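How to Get Your Single Ready for Release Day

October 12, 2019
By Nadine Boutros
Filed under: DIY Music, Release Tips

I've put out 9 singles under the name Turkthorpe now, and I got the first few badly wrong (the very first went up with a typo in the title, and it's still there, sigh). So when my friend Khalil Karaki asked how I plan one these days, I wrote it all down at the kitchen table over a long snacky lunch.

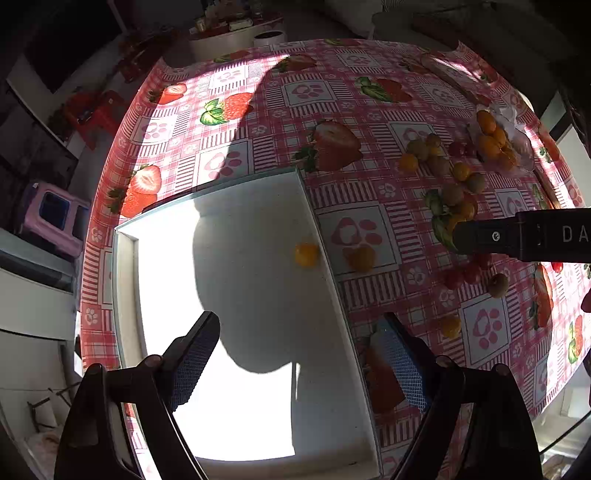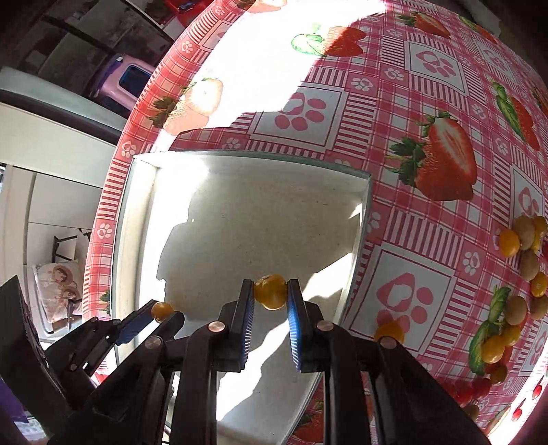 Step 1: Finish the song. Really finish it!

Don't book anything until you have the final master on your hard drive. For "Otex" I announced a date while we were still arguing over the snare, and I spent the next two weeks eating cereal for dinner and hating the snare.

Step 2: Pick a date and count back

I upload at least four weeks ahead. Your distributor may be quicker than that, but playlist pitches need time, and so do blogs. If you're aiming for late November, you want to be uploading in October, so get moving.

Step 3: Write a short pitch

Two or three sentences: who you are, what the song sounds like, one true thing about how it got made. Mine for "Wieczorek" was 48 words long and got more replies than any bio I've ever sloged over. Put a private streaming link in the email and leave attachments out.

Step 4: Send it to people who'd like it

I keep a spreadsheet of 76 blogs, radio shows and playlist folks, and I never mail all of them at once. Pick the ones who've covered something close to your sound, and use their names!

Step 5: Play it somewhere that week

Even a tiny room is fine. We did the back bar at Grumodcombe the night after release and sold a pile of download cards. Bring a sign-up sheet for your mailing list, plus a pen that works, plus another pen.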